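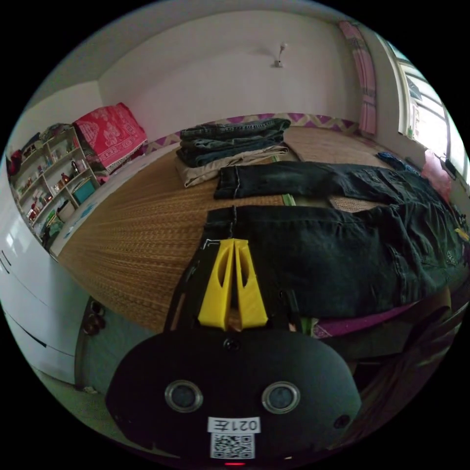 Gripper 021, fingers at the waistband of the dark jeans

From: Agnese Kuusk
To: gripper-upkeep list
Subject: Re: [gripper-upkeep] finger play and lens check on the yellow-finger units

Hello all,

thank you Remigiusz for the long list of questions. I answer between your lines and I have put three pictures in the message, all from the bedroom with the clothes.

Remigiusz Sobczak wrote:
> We received two hand-held units from Divton in August and the fingers
> do not come together evenly. One tip arrives before the other. Is this
> the finger itself or the black frame which carries it?

In our case it was the frame. Please take off both fingers first and look if the frame sits flat on the housing. On our first unit there was a small burr under it, left from the moulding, and the frame was rocking. I removed it with a fine file and after this the tips were meeting correctly. I would not file the fingers. Krystyna did it once with a spare pair and they became worse.

When you put the fingers back, tighten both sides a little, close the jaws by hand, and only then tighten fully. If you tighten one side completely before the other you will have the same fault again.

> How often do you clean the two round windows, and with what?

Before each session, with a dry microfibre cloth. No alcohol. Wenche Løken wrote on this list that alcohol left a grey haze on hers, and I prefer to believe her than to try. Denim gives a lot of lint, so on days with jeans I wipe also in the pause. Wipe the QR sticker at the same time, but do not rub on the corners, they lift.
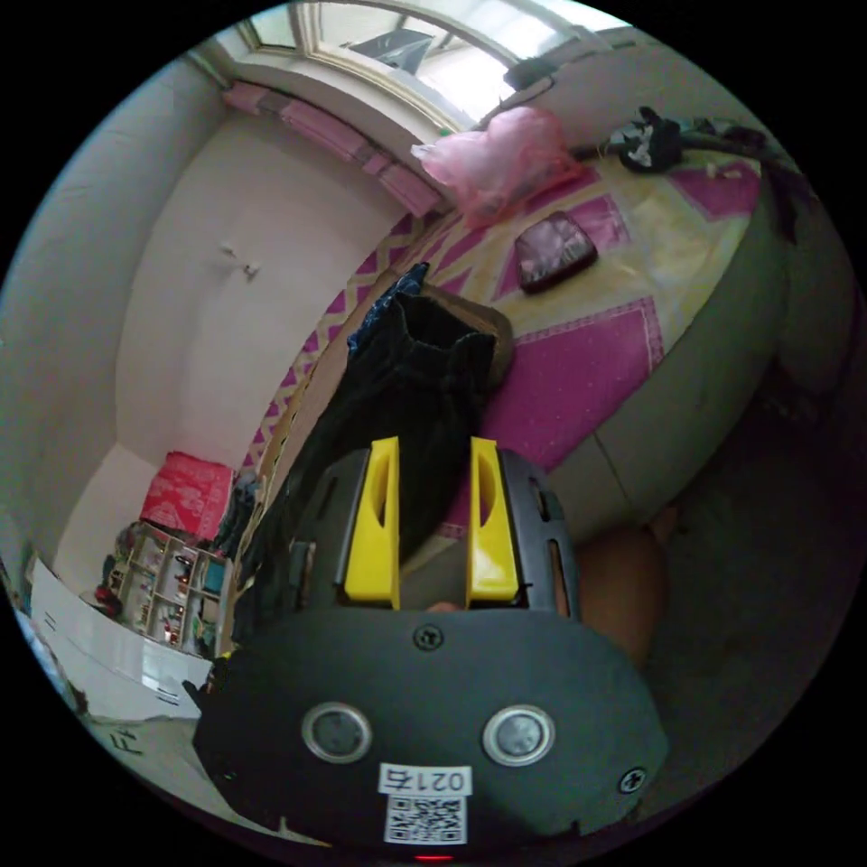 Same type, jaws apart. Windows, label and sticker are all on the one face

> Is the red light at the bottom a fault light? The Kevgate sheet says
> nothing about it.

With us it is red when the unit is on and it stays red during the whole work, so I do not treat it as a fault. I don't know if your firmware is the same. Nazanin Ghorbani has a newer one, maybe she can say.

> Must I do the calibration again after I change the fingers?

Yes, always. Also if you change only one. We write down the closed value and the open value in the notebook, beside the label number of the unit. Our last values were 18 closed and 303 open. Before the frame was corrected we had 29 closed, so you see how much the burr was holding the fingers. If the open value goes under 295 I look for thread or fluff in the slots of the black frame. Tweezers are enough for this, you do not need to open the housing.

> Can two units be serviced as a pair, or one after another?

One after another on the bench, please – it is very easy to mix the screws and the fingers. But the last check I do with both units over the same bed, on something thick and dark. With thin cotton a small play in the fingers stays hidden. A thick fold shows it at once, you feel the cloth turn between the tips.

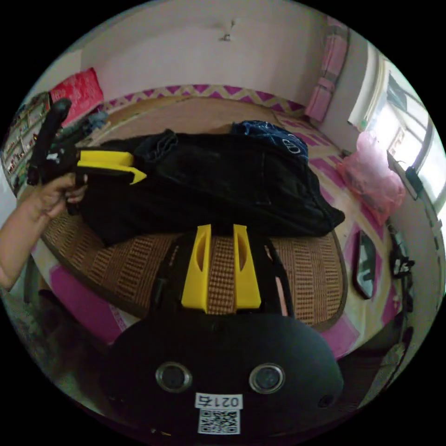 Two units at the bed, one of them held with its jaws over the black piece

For this check I close slowly on the fold, lift it a hand's width, and wait. Then I look at the tips from the side. If one finger has moved outwards, I go back to the bench and begin again with the frame.

One more thing which you did not ask. The spare fingers from Fusine have a slightly longer slot than the ones which came with the unit. They fit, but the washer must be the wide one. With the small washer they walk after some hours.

Krystyna Adamczyk has the drawing of the washer and I will ask her to send it to the list. Please write which values you get after the frame is flat, with the fingers cold and again after one hour of use.

Kind regards,
Agnese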